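The Case for the Plain Cotton Tote as a Unit of Storage

Filed under: Household, Opinion
By Malou Skov

Most writing on tote bags treats them as a shopping item. The argument is about whether a cotton bag is used often enough to justify the cotton. I have no quarrel with that discussion, but it leaves out the larger part of a tote's working life, when the bag is at home and somebody has to decide where it goes. My position is that a plain, unlined, white cotton bag should be handled as a storage container with a fixed capacity and a fixed contents list, and that most of the bags in a typical hall closet fail because they were never assigned either.

I keep 26 bags. That is more than a household of two needs for groceries, and I would not defend the number on those grounds. Five are for shopping and stay by the door. The others each hold one category: swim gear, library books, cables, the sewing kit, winter hats and so on. When a category outgrows its bag, something leaves the category. I do not add a second bag.

Daiane Seixas, who edits the household pages at Brindlow, takes the opposite view. She argues that rigid bins are better in every case where the contents stay indoors, as they stack, hold their shape and can be read from the front. She is right about stacking. She is wrong about volume. A bin occupies its full volume when it is empty and when it is a third full. A cotton bag takes up only what its contents take up, plus two layers of fabric, and an empty one can be folded into a drawer. In a small apartment this difference decides the matter.

Features worth paying attention to

The first is the handle attachment. On a decent bag the end of the strap is folded before it is sewn down, so that the stitches pass through several layers. A strap with a single raw layer under the stitching will start to pull out at the corner nearest the opening. I check this before anything else. Print quality and fabric weight come second and third.

The next feature is the rim. An unreinforced opening curls outward over time and makes the bag harder to fold square. A stripe or band stitched along the hem helps in two ways. It adds some stiffness where the hand grips, and it shows which end is the top when the bag is lying flat in a pile. People underrate the second benefit. In a drawer of plain white canvas, a colored band at the rim saves a good deal of unfolding.

Lining is the third point, and here I am against it. A lining traps crumbs and grit in the seam, dries slowly after washing and hides wear. Plain canvas shows its condition. It goes gray in the folds and at the base well before it fails, and I consider that useful information. Ertuğrul Gündoğdu objected to this in a letter after my last column, saying that a gray fold is only dirt and that I should wash my bags more. Sometimes it is dirt. If the gray is still there after a normal wash, I move the bag to shoes or garden tools.

On folding

I have read a long guide from Clernen that recommends rolling. Rolled bags look tidy in a basket, but the handles have to be tucked in, and they work loose as soon as one roll is removed. Flat folding is slower and holds better. My method has not changed in years:

1. Empty the bag, turn it inside out over the sink and brush out the bottom seam. Turn it back.

2. Lay it on a table with the rim pointing away from you. Pull the handle out to its full length so that it lies flat with no twist, and smooth the worst of the wrinkles by hand. Ironing is not needed. 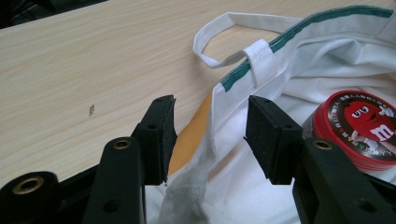
3. Fold the handles down over the body of the bag. They should end up inside the final bundle.

4. Fold both sides in to the middle, then fold the base up to the rim, leaving the top edge exposed.

5. Store the bundles upright, rim up, in a shallow drawer.

The fourth step is the one people change, usually by folding the rim down first. The bundle is neater that way, but the rim is then hidden and the bags can no longer be told apart without opening them.

I do the whole set on a Friday evening in March, after the winter things have been washed, and touch individual bags only when they are emptied. If a bag has held nothing since the previous March, I give it away. Last time that removed two, both of them free bags with thin straps, and the drawer now closes without being pushed.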